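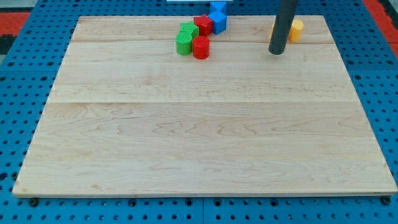

Pale wood board on a blue platform.

Home | Soccer | Opinion

April
By Damian Zürcher

Start Guler. Simple as that. Ritville have gone 4 games without a goal from open play and he's still on the bench -- why? Chow is tired, everyone in the stand can see it. More than 109 minutes in midweek, then out there again. Madness. And Clinen away is next, a team that defends deep and definately won't open up for sideways passing. Pick the kid.

Related
Berchtold: keep the back three
Clinen ticket news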